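Who Comes to a Weeknight Bible Study, and Who Stays
Student project report, Religion and Community Life – Aleksandra Śliwiński

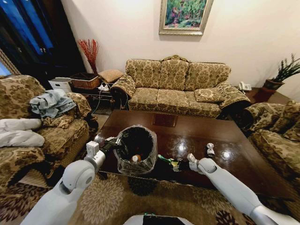 My question was simple. Small churches put a lot of work into getting people through the door for a study series. Do they come back for week two? Week six? I picked this topic in September after my first idea (hymn books) fell through.

Two groups. The first meets at Cerkis Chapel, evenings, 7 pm, in the hall behind the sanctuary. Eight weeks on the letter to the Philippians. The second is the Udard Street group, which meets in homes and has no end date. They were in the middle of Ruth when I started. Both groups said yes to me sitting in. I did not record anybody, only took notes and kept a count at the start and at the break.

Numbers first. Cerkis signed up 50 people. 43 came the first night. By week four it was down to 31, and the last night had 28, plus two who had never signed up at all. Udard Street is smaller, between nine and twelve every time I went. I went five times. Should have been six but I had the flu.

How people heard about it. Cerkis mailed out 3000 flyers, which the office told me was most of the printing budget for the season. I asked on the survey form (see Methods) and only four people marked "flyer." Most marked "a friend or family member." Several wrote in the Sunday announcement, which I forgot to put as a choice. My mistake, and it probably changed the results some.

Methods. One page form, nine questions, handed out in week three at Cerkis and on my second visit to Udard Street. 38 forms back in total. Three had no answers on the back side so I left those out of the last two questions. Also four longer talks with members, twenty minutes or so each, names left out at thier request.

What people said. Childcare came up more than I expected. Cerkis had it for the first half of the series and then didnt, and two parents told me that was when they stopped. Food came up too. Udard Street eats together before they read, and one man said he would not have come the second time without the soup. Workbooks – mixed. Some liked having homework, others felt behind after missing one night and were embarassed to come back.

The reading itself. I compared this with chapter 5 of Rutkowska, the course text on small groups, which says a fixed ending helps people commit. My Cerkis numbers don't really show that. Udard Street has no ending and kept almost everybody. But it is a group of old friends mostly, so hard to compare. The Grulov handout from week two of class has a better way of sorting this, by how long members have known each other. Wish I had asked that on the form.

Problems. Small sample. Only one season. I knew two people at Udard Street already. Nobody under 18 was surveyed, so the youth table at Cerkis is in the head count but not the answers.

If I did it again: ask the people who quit. I only have forms from people who were still there in week three, and that leaves out the ones I most needed. The Cerkis office offered to pass along a short form to them. I ran out of time before the due date but the offer is still open.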